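Teardown cell, part 5: fixture and cable routing
October

Print this page | E-mail this post

Most of this month went into the fixture plate and very little into the arm. The target is still the same Dell tower, laid on its side on the extrusion table with the panel off. The drive caddy needs a known place to sit, so the plate has an upright post and a slot that holds the caddy vertical with the drive in it. The current print is the third. The first two were too tight at the base, and the caddy bound before it seated.

Table flatness matters more than I expected. I shimmed two of the profiles and re-ran the touch-off routine, 221 points over the working area. The Vindbridge controller takes the grid as a plain text file and rejects it if there is a blank line at the end.

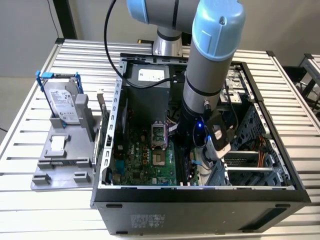
Approach speed inside the case is limited to 5 mm/s below the rim. Above it the arm can run at 600. The transition height is a constant in the script and should be a parameter; it will have to change for any case with a deeper side wall.

The arm cable has been the main nuisance. It arcs over from the left, and with too much slack it drops toward the power supply when the wrist turns. Too little and it pulls on the connector. I settled on a long loop with one tie point, then ran the wrist through its full range at low speed.

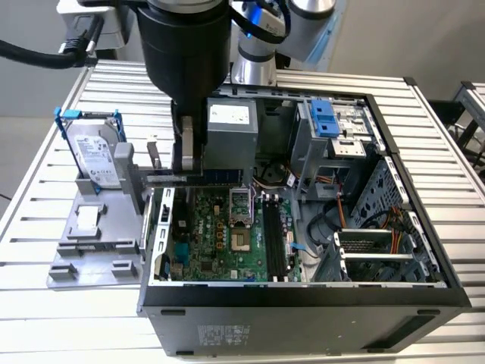

Posted by the author in Workshop, October

Force limits are next. Drendex publishes a contact library that will run on this controller, but its filter adds delay and I would like to log raw values first. The logger now writes roughly 2,202 rows per cycle, enough to find the contact edge by eye in a plot.

Still open: the pocket for the white pad is a little shallow, and the CPU socket frame stands up in the approach path, so the script routes around it.

Recent posts
Betosach power supply: fan noise
Roussel couplings, measured
Teardown cell, part 4: table frame
Printing locating blocks without warp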